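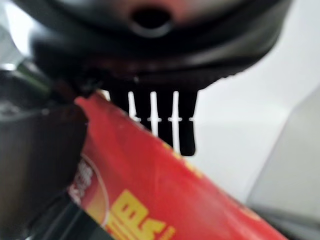 Eduardo Cardoso replied:
The third verse of "The Lamps at Treler" should not be printed as traditional. It is missing from the 1911 broadside and from both notebooks in the Fonstead collection. The earliest copy I have been able to consult is the program of a union concert held in Penrose in May 1934, and there it stands in a different meter from the rest of the song.

Aug 9, 2019 | Posted by Eduardo Cardoso in Ballads and Work Songs
59 shares | 153 comments
Print this thread | E-mail this thread

fonstead_alto wrote:
I must respectfully disagree. A verse may be sung for a generation before it is written down. My choir learned all of the verses from older members, who regarded the third as the heart of the song. The printed sheet had room for very little, and the printer is known to have shortened other ballads in the same series.

Eduardo Cardoso replied:
The printer did shorten other ballads, and I accept the point. He generally removed the last verse, however, and he did not remove verses from the middle. The word "picket" also gives me pause. It occurs in no other local song of that date.

marginal_notes wrote:
Members may wish to consult the Vivov recording before going further. The singer performs the third verse to a slightly altered tune - the second line rises where the other verses fall. This would support a later addition, although one performance cannot settle the matter. The sleeve notes give no source for the words.
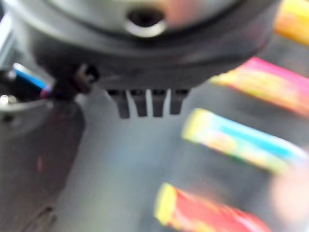
Gripper housing and teeth, close view.

fonstead_alto wrote:
I have listened to the recording again. The rise in the second line is present, and I had not noticed it before. I would still object to any edition that leaves the verse out. People marched to it, and they sang it at funerals. A song belongs in part to those who kept it in use.

Eduardo Cardoso replied:
I have no wish to see it left out. My request is that it be set in italics with a note giving the concert program as the source. The new songbook will be printed in 200 copies, and an error in it will be repeated in school editions for years.

tenor_book_2 wrote:
Italics would confuse singers, who will take them as a mark for a solo part. A footnote would be sufficient.

marginal_notes wrote:
I support the footnote. Could the member who holds the Penrose program kindly post the full text of the verse, with the original spelling? The copy I was given has "lamp" in the first line and "lamps" in the fourth.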